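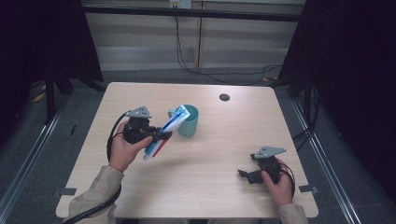

Toothpaste tube held in front of the teal cup on the square table, small grommet hole towards the far edge.

Filed under: Tables and tops / Gallery / Small household items

The square table has a light wood-grain top and a single small round grommet hole. It came to Utham in September from the Drellinby store, where it had stood on end against a wall with its top facing a radiator. No warping was found with a straight edge along either diagonal. The top was wiped down, left overnight and put into use the next morning.

This page covers the top and two of the things used on it, a toothpaste tube and a handled cup. Pages for the shelf unit and the folding bench are kept separately and have not been updated for the new room layout.

The tube is white with blue and red stripes. At one end there is a cap, at the other a flat crimp, and the weight shifts between the two as the contents are used up. A full tube is stiff enough to be gripped anywhere along its length. A part-used tube folds at the point where the paste stops, and is better gripped below the fold, nearer the cap.

The cup is pale teal plastic with a short handle on one side. Upright cups of this type are sold for drinking and mostly end up holding toothbrushes. With a tube standing in it the centre of gravity rises a good deal, and how the tube leans matters more than how heavy it is. Points noted at Utham with cups of this sort:

Cap end down is the more stable arrangement. The cap and the thicker part of the tube go to the bottom, and the crimp rests against the rim.

Crimp end down works with a full tube only. A part-used one buckles against the base of the cup and slides sideways.

A tube leaning over the handle side tips the cup less readily than one leaning away from it. The difference is small on a dry top and noticeable on a freshly wiped one.

A cup set down on a trace of water will creep when knocked lightly. Dry the base first.

Mounir Radwan keeps the fittings list and has asked for the grommet hole to be entered as a fixed feature. It was previously down as damage. It is a cable pass-through, set near one edge, and small items placed at that end should be kept clear of it. A toothpaste cap unscrewed at the table will roll, and a cap that goes down the hole has to be looked for on the carpet. Covers for holes of this size are stocked by Allport in dark grey and in white. None has been ordered.

The usual position for the cup is a little beyond the middle of the table, leaving the near half clear for whatever is being picked up or put down. Abdelkrim Salem prefers it closer in. Both positions are within easy reach from a chair, and the matter has been left to whoever sets the table out.

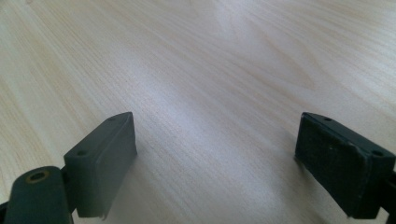

Reading time: 3 min

The grain is easiest to judge close to, on a clear stretch of the top. Fine, closely spaced lines run out in long diagonal streaks, straighter and more parallel on one side and opening on the other into broad bands with faint arcs in a warmer tan. The arcs are the cathedral figure seen where a board or leaf is cut across the curve of the growth rings. Straighter lines come from a cut nearer to square with the rings. Both occur on the same sheet without any fault being implied.

Colour is between cream and blond. It reads paler wherever light comes off the surface at a low angle, and in the brightest patch the grain is washed almost white. Anyone matching a replacement panel should compare samples away from the highlight, and turn the sample through a right angle before deciding. Moataz Filali matched the Abdel Hamid shelves by holding the sample flat on the top in one orientation only, and the shelves went up a shade too dark.

Sheen has been entered as soft. The old record card said "gloss", and this has been struck through. A gloss top shows a sharp reflection of a window frame. A soft sheen shows a blurred bright area with no edge to it. The distinction affects cleaning – a gloss finish will take a polish, a soft one goes patchy.

Cleaning notes for the top, as now in force:

Wipe along the grain with a damp cloth, wrung out hard. Follow with a dry cloth in the same direction.

Toothpaste should be lifted while soft. Most pastes contain a mild abrasive, and rubbing a dried smear will dull a spot the size of a thumbnail. Lay a damp cloth over it for 3 minutes, then lift.

No cream cleaner. No wax. No adhesive tape left on for longer than a working day.

Check the rim of the grommet hole for trapped grit. It collects on the underside as well, where it is felt more readily than seen.

Marcelino Moura ran the tape trial on an offcut of similar finish, using strips from 11 rolls and peeling each one after the same interval. Masking tape came off clean in every case. Brown parcel tape lifted a few fibres at the ends of the strips. The offcut is in the drawer below the sample rack, with the strip positions pencilled on the back.

A few measurements are outstanding. The height from carpet to tabletop has been given by two people as two different figures, and neither recorded whether the feet had been wound in. The carpet is grey and fairly firm underfoot, but the table does settle slightly once it has been moved, and heights should be taken after it has stood for 15 minutes. Spyros Petek has the long rule. The clearance at the side rails also needs doing again, as the stands and curtains have been shifted since the last plan was drawn.

Record number for the table is 54, not 45 as on the underside label. The label will be replaced when the table is next turned over. Until then please quote the number from this page in any request for parts, and add the word "square", as the two oblong tables have been ordered for in error before.

Items and surface, short form for the card index:

Table, square, light wood grain, soft sheen. One round grommet hole, dark, near edge.

Tube, toothpaste, white, blue and red stripes. Crimped end.

Cup, plastic, pale teal, short handle. Stands upright without support.

Corrections to Mounir Radwan, with the record number in the subject line. Entry last revised 18 Nov 2019.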